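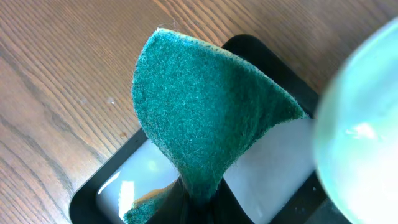

Capítulo 5
Limpieza y desinfección en los establecimientos de restauración colectiva

Objetivos del capítulo

Al finalizar el estudio de este capítulo, el alumnado deberá ser capaz de distinguir los conceptos de limpieza, desinfección y esterilización; reconocer los tipos de suciedad presentes en una cocina profesional; seleccionar el útil y el producto adecuados para cada superficie, e interpretar un plan de limpieza y cumplimentar sus registros.

Conceptos clave: suciedad, detergente, desinfectante, abrasión, tiempo de contacto, aclarado, biopelícula, contaminación cruzada, plan de limpieza, verificación.

5.1. Introducción

En el capítulo anterior se estudiaron las condiciones que permiten la multiplicación de los microorganismos en los alimentos y las medidas de conservación que la retrasan o la impiden. Dichas medidas pierden buena parte de su eficacia cuando el alimento entra en contacto con una superficie sucia. Una tabla de corte mal aclarada, la cuchilla de una cortadora o el tirador de una cámara frigorífica pueden transferir microorganismos a un producto que hasta ese momento se había manipulado correctamente.

La limpieza forma parte, por tanto, del proceso de elaboración. Su organización corresponde a la dirección del establecimiento, que debe facilitar los medios materiales y el tiempo necesarios, y su ejecución corresponde a todo el personal, de acuerdo con las funciones asignadas a cada puesto.

A lo largo del capítulo se utilizará como caso de estudio la cocina central Brestisico, que elabora 2.989 menús diarios con destino a comedores escolares y residencias de mayores. Su plan de limpieza distingue 10 zonas de trabajo, desde el muelle de recepción de mercancías hasta el cuarto de residuos. En los apartados siguientes se examinarán algunas de ellas.

5.2. Definiciones previas

En el lenguaje corriente los términos «limpiar» y «desinfectar» se emplean a menudo como sinónimos. En el ámbito profesional designan operaciones diferentes y conviene utilizarlos con precisión.

Limpieza. Conjunto de operaciones destinadas a eliminar la suciedad visible de una superficie: restos de alimentos, grasa, polvo, depósitos minerales. Se realiza mediante la acción combinada del agua, el detergente y el trabajo mecánico.

Desinfección. Reducción del número de microorganismos presentes en una superficie hasta un nivel que no comprometa la inocuidad del alimento. Puede efectuarse por medios físicos, como el calor, o por medios químicos.

Esterilización. Destrucción de todas las formas de vida microbiana, incluidas las esporas. No es una operación habitual en las superficies de una cocina y se menciona aquí únicamente para delimitar los conceptos anteriores.

Debe recordarse que la desinfección química exige una limpieza previa. La materia orgánica protege a los microorganismos y, además, reacciona con muchos desinfectantes y consume una parte del principio activo. Aplicar un desinfectante sobre una encimera con restos de grasa supone un gasto de producto y proporciona una falsa sensación de seguridad.

5.3. Naturaleza de la suciedad

La elección del detergente depende en primer lugar del tipo de suciedad que se desea eliminar. A efectos prácticos se distinguen 3 grupos.

a) Suciedad orgánica. Comprende las grasas, las proteínas y los hidratos de carbono procedentes de los alimentos. Las grasas se eliminan con detergentes alcalinos y agua caliente. Las proteínas, en cambio, se coagulan por efecto del calor y se adhieren con fuerza al soporte; por ese motivo, los utensilios con restos de huevo, leche o sangre se someten a un enjuague inicial con agua fría o templada. Los azúcares son solubles en agua, salvo cuando se han caramelizado.

b) Suciedad inorgánica. Está constituida en su mayor parte por incrustaciones calcáreas y óxidos. Es característica de los lavavajillas, las cafeteras, los hornos de vapor y la grifería. Se trata con productos ácidos, siempre que el material lo admita.

c) Suciedad mixta. Resulta de la superposición de las anteriores y es la más frecuente en los equipos que se utilizan a diario. Requiere alternar un tratamiento alcalino y otro ácido, con un aclarado abundante entre ambos.

El tiempo transcurrido desde el uso del equipo es también determinante. La suciedad reciente se desprende con facilidad, mientras que la suciedad seca o requemada obliga a prolongar el remojo y a intensificar la acción mecánica.

5.4. Los factores de la limpieza

El resultado de cualquier operación de limpieza depende de cuatro factores: la acción química del detergente, la acción mecánica, la temperatura y el tiempo. Los cuatro se compensan entre sí dentro de ciertos límites. Si se reduce la temperatura del agua, será preciso aumentar el tiempo de contacto o frotar con mayor energía; si se emplea un detergente más enérgico, podrá disminuir el esfuerzo mecánico.

Esta relación tiene consecuencias en la organización del trabajo. En Brestisico, las bandejas de horno se lavaban inicialmente al término del turno, con un consumo elevado de desengrasante y un frotado prolongado. La cocina modificó el procedimiento e introdujo un remojo durante la pausa del personal – sin coste adicional de mano de obra – que permitió rebajar la concentración del producto.

5.5. Útiles de limpieza manual

La acción mecánica se ejerce mediante útiles de dureza variable. Su elección debe atender tanto a la resistencia de la suciedad como a la fragilidad del soporte.

Las bayetas se destinan a superficies lisas y suciedad ligera. Pueden ser reutilizables o de un solo uso; estas últimas son preferibles en las zonas de manipulación de alimentos crudos. Las esponjas retienen bien la solución detergente, pero su estructura porosa conserva también humedad y residuos, lo que aconseja una sustitución frecuente.

Los estropajos de fibra sintética ejercen una abrasión media y son adecuados para ollas, bandejas y superficies de acero inoxidable con restos adheridos. En el acero pulido se frotará en el sentido del acabado. No deben emplearse sobre recubrimientos antiadherentes, metacrilato ni superficies lacadas, ya que las rayas producidas alojan suciedad y dificultan las limpiezas posteriores. Se retirarán cuando la fibra comience a deshilacharse, por el riesgo de que algún fragmento llegue al alimento.

Los cepillos de cerdas plásticas permiten acceder a juntas, rejillas y ángulos. Los mangos de madera están desaconsejados en las zonas de elaboración. La lana metálica merece una mención aparte: puede desprender partículas y dañar la capa protectora del acero inoxidable, con la consiguiente aparición de puntos de óxido. Numerosos establecimientos la excluyen de sus procedimientos.

Con independencia de su tipo, los útiles se lavarán después de cada jornada, se desinfectarán y se dejarán secar colgados o en posición que facilite el escurrido. La asignación de un color a cada zona contribuye a prevenir la contaminación cruzada, a condición de que el código figure por escrito y sea conocido por todo el personal, incluido el de sustitución.

5.6. Secuencia general de trabajo

El procedimiento ordinario para una superficie de trabajo consta de las fases siguientes:

1. Retirada de los residuos gruesos en seco.
2. Aplicación del detergente y frotado.
3. Aclarado con agua potable.
4. Aplicación del desinfectante, con respeto del tiempo de contacto indicado en la ficha técnica.
5. Aclarado final, cuando el producto lo requiera, y secado.

El secado se omite con frecuencia, pese a que la humedad residual favorece la proliferación microbiana. Se realizará al aire o con papel de un solo uso, nunca con paños de tela compartidos.

Actividades iniciales

1. Elabore una relación de los útiles de limpieza disponibles en el taller de cocina de su centro e indique para qué superficies resulta adecuado cada uno.

2. Explique por qué una olla que ha contenido leche no debe enjuagarse en primer lugar con agua muy caliente.

3. El obrador Parri aplica en una sola operación un producto detergente y desinfectante sobre mesas con restos de masa. Señale las limitaciones de esta práctica y proponga una secuencia alternativa.

4. Compare los cuatro factores de la limpieza en el lavado manual y en el lavado automático de la vajilla. ¿Cuál de ellos adquiere mayor peso en cada caso?

En el apartado 5.7 se aborda el diseño del plan de limpieza y se presentan los modelos de registro que se emplearán en las prácticas.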